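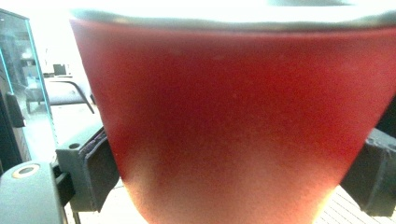

My mother-in-law, Kumiko Hirose, has been running the same tomato swap in Tillmont since before I married in, and this April she put me in charge of seedlings. I have opinions about containers now. I didn't used to. Give me something wide at the top and narrow at the bottom, like the red cup up there, and I'm happy, on the condition that you've put a hole in it. Most people have not put a hole in it.

The swap works like this. You bring plants, you take plants. There's no money and there are no rules except the ones Kumiko makes up at the gate, which this year included "no mint" and "no second helpings before ten."

I seeded 393 tomatoes. 334 came up. I was told by three separate people that this was a good rate, in the voice you'd use on a kid who came fourth.

Labels. I wrote mine in pencil because pencil doesn't fade. Pencil also can't be read by anyone standing up. I spent the morning on my knees telling people "that's a Gebremichael, that's also a Gebremichael."

(Gebremichael is a yellow paste tomato named for the family two streets over who have been saving the seed since the eighties. It splits if you look at it wrong. I love it and would not wish it on a beginner.)

Braulio Contreras showed up with 20 pepper plants and a folding chair and sat behind his peppers like a man at a yard sale. Would not let anyone take one without an interview. "Where's your sun?" "How's your drainage?" A woman told him she had a balcony and he asked which way it faced and then said he'd think about it.

He did give her one. A small one.

Meanwhile my stuff went fast, because I asked no questions at all. One guy took 9 Marnness, which get six feet tall and lean on everything. He has a Tuststead planter box on a porch. I've seen the porch. Good luck to him and to the railing.

Things I came home with: two eggplants, a basil, a squash of unknown parentage, something the tag calls "Greg's."

I've asked. There isn't a Greg.

Also one mint, in a coffee can, under a newspaper. I don't want to hear about it.

Kumiko came by Tuesday to see how everything was settling in. Looked at the eggplants, said nothing. Looked at the basil, moved it four inches to the left. Then stood sniffing the air by the back steps for longer than I was comfortable with.

Anyway, does anyone want Greg's? It's already bigger than the squash and it's started on the fence. Local pickup, bring your own pot, and please, I'm begging you, check the bottom for a hole.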